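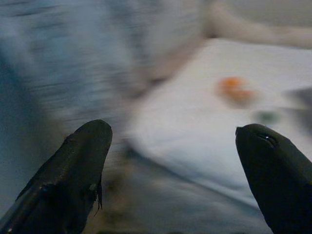

Hường Thái reckoned I'd be bored by eleven and asking for the bus by twelve, paper being, in her words, "the stuff you put the interesting thing on". She'd been to the Rusitz mill open day the winter before and still came with me, so make of that what you will. I wasn't bored at all! I had my sandwiches at half past two because I'd forgotten about them.

Home | Days Out | Walks | Making Things | About | Contact

Filed under: Days Out, Paper & Print

Rusitz is a hand-papermaking mill, with a small machine-made side that keeps the lights on, and it opens its doors in December when orders slow down. We took the 357, which drops you at the top of the lane and leaves you to walk the last bit downhill with the stream on your left. It was one of those grey mornings that never properly gets light. You smell the mill before you see it, a sort of wet-cardboard-and-porridge smell, and I was quite fond of it by the end of the day. My coat still has it.

You sign in at a table in the old drying barn, get a sticker, and then you're more or less free to wander, apart from the beater room, which you can only do in a group. We just missed a group so we started at the vats.

I could have stood at the vats all day. There are two of them, big waist-high tubs full of what looks like thin milk, and at each one there's a vatman (both of ours were women, and both said vatman) dipping a flat mould in at the front, bringing it up level and giving it a shake. Forward and back, then side to side. It takes a few seconds, and when the water's gone through the mesh there is a sheet of paper sitting on the wire, looking like a very wet hankie. Then off comes the wooden rim - that's the deckle, and that's where "deckle edge" comes from, which I'd never once wondered about - and the mould goes along to the coucher, who rolls it face down on to a felt. Lift, and the sheet stays behind. Another felt on top. Next one.

It's pronounced "coocher", by the way. I said "cowcher" quite loudly to a man who'd been doing it for most of his working life and he was very nice about it.

A good pair can get through 400 sheets in a day, depending on the size. The shake is the bit that can't be hurried, as it knits the fibres together in both directions, and apparently every vatman has their own. The coucher told me he could tell with his eyes shut which of the two had made a sheet, by the feel of the corners. I asked if he'd ever been tested on it. He had, at a Christmas do, and he'd got one wrong and was still cross.

Then we had a go. Oh dear. You get a little mould for this, postcard sized, and a washing-up bowl of pulp, and an apron that covers nowhere near enough of you. My first sheet had a hole in it. My second was thick on one side and see-through on the other, like a pancake made in a tilted pan. Hường did hers in one smooth movement and produced a perfectly good sheet, having told me all the way down the lane that she couldn't remember a thing about it. The trick, if you go, is to put the mould in almost upright and turn it flat under the surface. And don't dither on the way up. I dithered. Water drips off your sleeve on to the sheet, and each drip makes a little round thin patch that they call a vatman's tear, so at least my mistakes had a pretty name.

At noon we got into a beater group. This is the noisy room, with the great oval troughs where cotton rag and linen go round and round under a heavy roll until they've come apart into fibre. The older of the beaters is the Lotetti, named after the firm that built it, and everybody there talks about it as if it were a bad-tempered horse. It doesn't like cold mornings. It wants its bearings greased before anybody's had a cup of tea. It takes most of a working day to do a load of linen, and you check how far along it is by putting a pinch of stuff in a jar of water and holding it up to the window. I was expecting a gauge of some kind! But no, a jam jar and the window, and a woman with her glasses pushed up on her head saying "hm, another hour".

She let us all look. If the fibres hang about in a nice even cloud, you're close. If there are knots floating in it, you go back and do something else for a while. I saw knots. She said everyone sees knots.

I asked where the rag comes from, as I had a picture in my head of people handing in old shirts. They used to, but modern shirts are no good, too much polyester, and the stitching and buttons are a nuisance. Most of it now is offcuts from textile firms and cotton linters, which arrive in sheets like thick blotting paper. The linen comes from a supplier called Quách, and it was in a stack by the door with a tarpaulin half over it, waiting its turn. A very small quantity of old tablecloths still gets used for one special paper that a bookbinder orders every couple of years. I'd love to have seen that one but there wasn't any left.

Lunch, then, at half past two, sitting on a bench in the drying barn with our coats on. They do soup (leek and potato, fine, bit salty) and I'd have had some if I hadn't been carrying a squashed cheese and pickle about since seven in the morning. Upstairs from there is the drying loft proper, and this was Hường's favourite part and I think the reason she'd come back. It runs the full length of the building under the roof, with slatted shutters down both sides that slide to let in more air or less. The sheets hang over ropes in little groups, which they call spurs. Cow hair ropes in the old days, they told us, coated in beeswax so they didn't stain. It's very quiet up there. When the shutters are opened a notch all the paper stirs at once and it sounds like somebody turning over in bed.

You can't dry it fast or it cockles. In a damp December a batch can hang for the best part of a week, and they'll go up and move the shutters last thing at night if the wind changes.

After drying there's sizing, which I'm afraid I only half followed as I was at the back behind a tall man. It's a bath of warm gelatine and it stops the ink spreading. Before sizing, the paper is called waterleaf, and if you write on it with a fountain pen the line goes fuzzy straight away. We were given a scrap of each to try. I've got them stuck on the fridge, one with a neat "hello" and one with a sort of blue caterpillar.

The machine side is in the newer shed across the yard, and I'll be frank, fewer people bother with it. That's a shame. The paper is on a big slow cylinder and comes off in a long web, and the bulk of it goes to Alari, who make up sketchbooks and writing pads. They do an 80 gsm cream that I recognised the minute I touched it, from a pad I've had in the kitchen drawer for ages. I was far too pleased about this and told three strangers. The chap running the machine was lovely, and explained watermarks better than anyone had in the vat house: on a handmade mould the design is wire, sewn on to the mesh, so the pulp lies thinner there and the light comes through. On the machine there's a light roller with the design on it which presses into the wet web from above. He held up a sheet of each. The handmade one was softer round the edges of the letters. I preferred it, he preferred his.

They've got a wall of old moulds as well, on the stairs back up to the shop, all numbered in white paint. Number 718 has a watermark of a hare, or possibly a donkey. Hường says donkey. I asked in the shop and got one vote each.

The shop, then. It's not cheap, and having made two terrible postcards myself I can see why. I bought a pack of seconds, which is the way to do it - big sheets with a tear or a speck in them somewhere, sold by weight, and for the sort of painting I do a speck makes no difference whatever. Hường bought a single sheet of the heaviest watercolour paper and carried it home rolled inside her umbrella, which meant we both got wet going up the lane.

A few bits if you're thinking of going. Wear shoes that can take a puddle, as the vat house floor is awash. Get there for ten if you want the first beater tour. The drying loft is up a steep wooden stair with no lift, though they do bring a rope of paper down to the barn for anyone who'd sooner not climb. Dogs can come into the yard but no further. They take cards in the shop, cash only for the soup.

My two sheets came through the post the week after, dried and pressed, with my name on the back in pencil. The one with the hole is on the mantelpiece. I've ordered more gelatine than anyone needs and I'm having a go with an old picture frame and some net curtain, so if you've done this at home and know how to stop the pulp blocking the sink, please leave me a comment.

Older posts | Newer posts | Back to top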